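Plamisville Library Picks Soup Memoir for Spring Community Read

31 March 2025

The Plamisville Public Library has chosen "A Pot on the Back Burner," a memoir with recipes by Mercy Kinyua, as its spring community read. Free copies are at the front desk while they last, and the author will speak at the main branch at the end of the program.

Kinyua's book was published in January by Fiadzo Press. It covers the years she ran a lunch counter near the bus depot in Stunduson, and each chapter closes with a soup or stew she served there. There are 53 recipes in all, most of them written to feed a family of four.

Readers picked the title from a short list of eight. The library took votes online and on paper slips at both branches, and 1,547 were cast. Second place went to a mystery novel set on a ferry, and a collection of essays on beekeeping finished third.

"We have done novels for the last several years, and people kept asking for something they could use," said Marama Baxter, who runs adult programs at the library. "A lot of the votes had notes on them. One person wrote out a whole recipe for split pea."
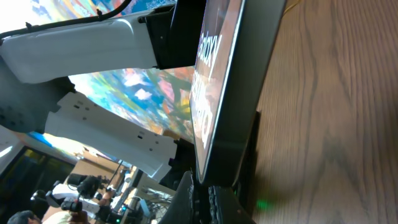
Cardholders can also borrow the book as a download, with no waiting list during the program. The audiobook, read by Kinyua, runs a little under seven hours. The recipes are left out of the recording and come as a separate file that can be printed at home or at the library for the usual page charge.

Three discussion groups are planned. Josphat Waweru will lead the evening group at the main branch, and Kanini Chege will lead a lunchtime group at the Dullance Street branch, where people are welcome to bring food. The third group meets by video and is meant for readers who can't get to either building. Sign-up sheets are at both desks, and each group is limited to 20 people.

Questions for the groups were written by the library staff with help from Kinyua. They deal mostly with the middle section of the book, in which she closes the counter for a winter to look after her father and then has to decide whether to reopen it.

The library is also collecting soup recipes from residents for a booklet to be handed out at the author talk. Recipes should fit on one page and include the name of the person sending them in. Yaroslav Lytvynenko, a retired school cook who lives in Plamisville, is testing a number of them in his own kitchen and has asked people to give amounts in cups and spoons.

"I got one that said to add barley until it looks right," Lytvynenko said. "I know what she means, but I can't print that."

The author talk is free, but seats must be reserved. Kinyua will sign books afterward, and paperback copies will be for sale in the lobby. Large-print copies can be requested at either branch and usually arrive within a week.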